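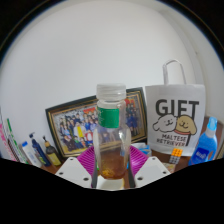 Linnea Forsberg had expected clear plastic to be the place where the method fell apart, and she told the project team so before the first grasping trials began. She has since changed her mind, and the numbers released today by the Kistmont manipulation group show why.

KISTMONT, Jul 19, 2021 – Researchers at Kistmont have released the results of a study on teaching robot arms to pick up ordinary household items from demonstrations recorded with a hand-held gripper. The work, carried out with engineering partner Latano, focuses on the things that tend to trip robots up at home: see-through bottles, shiny tubs, and containers standing close together on a crowded table.

The method is called Pumlow. A person holds a light gripper, walks up to a table and picks things up the way they normally would. A wide-angle camera on the gripper records every approach and every squeeze. Those recordings are then used to train a control program that runs on a robot arm fitted with the same kind of fingers. No robot is needed while the recordings are being made, so they can be collected in kitchens, bathrooms and bedrooms.

"We wanted tables that look like tables," said Ehab Badawi, who leads the study. "Shampoo, a gift bag, a puzzle cube, whatever people keep there. If you clear all that away first, the robot learns a world it will never work in. I'm so pleased with how much of that mess the method can take!"

The training set holds 453 demonstrations of people grasping bottles and jars, many of them transparent or partly full. Clear bottles are a long-standing headache for robot vision. The background shows through the walls, depth sensors often read straight past them, and a half-inch error in the approach is enough to knock a bottle over. Pumlow does not use a depth sensor at all. It works from the camera view and the opening of the fingers, and it learns to look for the parts of a bottle that give it away, such as the cap, a label band or the level of the liquid inside.

In the tests, a robot arm was given 50 grasping attempts on clear bottles it had not been trained on, in rooms that did not appear in the training set. It completed all but three of them, lifting the bottle and holding it upright until the end of the trial. Two of the misses came when the arm approached too high and closed its fingers on the cap. In the other, it brushed a neighboring bottle on the way in and stopped.

Hanan Semaan designed the fingers used in the study. They are flat, angled plates that come in low from both sides, and the team found that gripping near the base made a big difference with part-filled bottles. "A little liquid at the bottom moves the weight down," Semaan said. "If you hold it there, the bottle stays calm. People do this without thinking, and it was a real thrill to see the arm pick up the habit from the recordings – we never wrote a rule for it."

The group also looked at how much clutter the method can handle. Success held steady with other items behind and beside the target. It dropped when objects stood directly in front of the bottle, or when two clear bottles overlapped in the camera view. The written report includes those cases, along with the settings used for training.

Work on the method began in February. Raimonds Krūmiņa, who ran the recording sessions, said new participants needed very little practice with the gripper before their demonstrations were good enough to keep. The slowest part was learning to approach at an even speed, and the team now gives everyone a few warm-up grasps before recording starts.

The next stage will move from lifting to pouring and unscrewing caps, which calls for a second arm. Justinas Sepp of Latano is adapting the controller for that work, and the first trials will be run at the Owusu lab on the Kistmont site.

The report and the finger drawings are available from the Kistmont manipulation group on request. Research groups that would like to try the method on their own arms are warmly invited to get in touch.

Media contact: Hanan Semaan, Kistmont manipulation group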